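Hemcombe Listening Set, release 2

Maintainers: Eirini Kouris, Iason Triantafyllou
Audio: Lachlan Waaka
Contact: use the issue tracker

Summary

1,602 short spoken passages in English with comprehension notes, for learners at intermediate level and above. Each passage has an audio file, a transcript and a note on the listening skill it practises. The set grew out of the evening course at Hemcombe and replaces the worksheets used there.

Contents

passages/ audio, mono WAV
transcripts/ plain text, UTF-8, one file per passage
notes/ tab-separated, one row per passage
topics.tsv topic code, title, number of passages

Passages are grouped under 13 topics. The longest transcripts belong to topic 4 (renting a home) and topic 9 (workshop and repair). Topic 9 was rewritten for this release by Glykeria Bakalis. Its passages are instructions given by one speaker to another, and learners are expected to follow the order of steps from linking words such as "before", "once" and "until". Part names are glossed in the notes file.

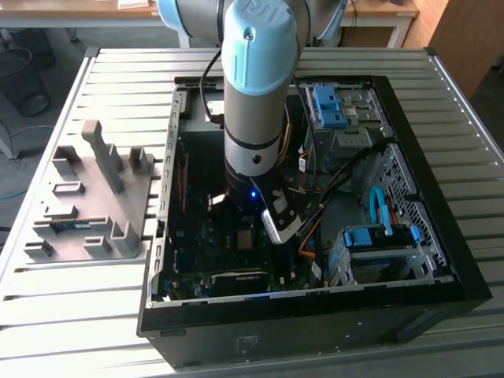
UR arm over an open desktop computer case.

Topic 11 (travel changes) still uses the release 1 recordings. Two of its speakers talk faster than the rest of the set. Teachers may prefer to leave it until the end of a course.

Skill labels

gist: main purpose of the talk
detail: a stated fact, such as a time, place or price
attitude: how the speaker feels about the subject
sequence: order of events or steps
inference: something meant but left unsaid

A passage has one main label and may have a second. Labels were assigned by Leonidas Drakos and checked by Eirini Kouris. Where they disagreed, the passage carries both labels and the value "split" in the status column. Attitude and inference account for most of the split rows.

Recording

Speakers read from a script at normal speed. Pauses and restarts were kept if the meaning stayed clear. Background noise was not added. Levels were matched across the set, except in topic 11.

Suggested use

Play each passage twice. Give out the transcript after the second playing. The 80 passages marked "core" cover every skill label and can be used alone as a short course.

Known problems

Spelling of place names differs between some transcripts and the notes file.
Topic 6 has no passages labelled attitude.
The status column is blank for topic 13. Read blank as "not checked".

Changes from release 1

Topic 9 rewritten. Label "function" merged into "gist". Transcripts converted to UTF-8.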